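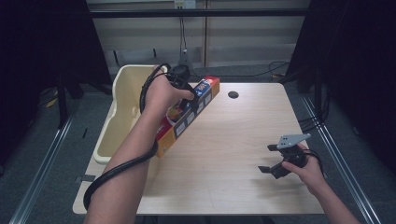 Figure 1. The bench on a box task, controller in the left hand and gripper in the right.

My part of the Vatville project was the gripper bench, and when I say my part I mean I inherited it in October with a shoebox of screws and a note that said "right one sticks sometimes." The rest of the team wrote about the tasks and the training side, so I'm going to stick to the hardware — how it's set up, how I kept it alive, and the one repair that ate most of a month.

Setup first. The bench is a table with a tray on the left side, and one person stands at it and does the task by hand, holding the gripper directly. We used groceries for nearly everything. Cereal boxes were my favorite for checking the setup because they're long and light and they show you right away if the fingers aren't closing evenly (the box twists, and you say a word you can't put in a report).

The gripper itself is pretty simple. It has two black fingers on a little slide, a small motor, and a gray perforated plate on top for mounting things. The holes in that plate are the best design choice on the whole machine. I moved the grip block twice for people with smaller hands and never had to drill anything. The cable comes out the back and has to trail away past your hand. If you route it forward it gets in the fingers, and I know this from experience.

Every session started with the same check, which I taped to the wall after Peter Kratochvíl skipped it on a Monday and lost the whole morning's work:

Wipe the finger pads with a dry cloth.
Open and close the fingers all the way, 2 times, with nothing in them.
Wiggle the cable at the gripper end and watch the position reading. It should not move.
Close on the test block and write down the reading.
Make sure no cable crosses the front of the tray where the operator's sleeve can catch it.

That takes a couple of minutes. The test block reading should land at 920 counts on our encoder, and I let it drift a little either way before I did anything. I kept the numbers in a paper notebook, and Ratih Ngau made fun of me for the notebook until it solved our problem, so I'm counting that as a win!

Okay, the repair. A few weeks in, the right finger started lagging. You'd squeeze, the left finger would come in nicely, and the right one would wait and then jump. I figured it was dirt. I took the fingers off, cleaned the rail, put on a tiny bit of grease, and it was great for a day and then worse than before. The grease was picking up cardboard dust from the boxes (so much dust comes off a box that's been squeezed a few hundred times, I had no idea). So I cleaned all of it off again and ran the rail dry, and the lag went back to where it started. No better, at least no worse.

Then I blamed the motor. We had one spare, a Drotex, and I swapped it in over an afternoon. The lag didn't change at all. I had also managed to put the fingers back one tooth off on the gear, so now my test block reading was wrong and I had two problems. Please mark the teeth before you take anything apart. A dot of paint pen is plenty. I did not do this the first time.

What finally got me there was going back through the notebook. The reading on the block had been creeping down since well before I noticed the lag, a tiny bit every session, and it had sped up after we changed to the heavier items. Ratih looked at the column and said it looked like wear, something slowly getting looser. I pulled the right finger again, put it under the desk magnifier, and the plastic bushing inside was oval. You could rock the finger with your thumb. It had been cocking sideways under load and binding on the rail, then popping free.

I printed a new bushing in the same plastic as the old one, and it lasted some 85 cycles before it felt sticky — the hole came out slightly tight and I'd been lazy about it. For the second try I printed the hole small on purpose and reamed it out by hand, checking on the rail every few turns. That one went in, the fingers closed together, and the block read right where it should once I'd fixed my tooth mistake. I ran 2,000 empty cycles on it overnight with a little script and it came through fine in the morning check.

A few things for whoever gets the bench next. Both bushings should be swapped together, and I only did the right one, so do the left. There are spares in the bag labeled Husach in the top drawer. The strain relief on the gripper cable is a zip tie and it deserves better. I asked Haque for a proper clamp but it hadn't arrived by the time I wrote this, so check the mail shelf. And the notebook is in the drawer too, with plenty of blank pages left.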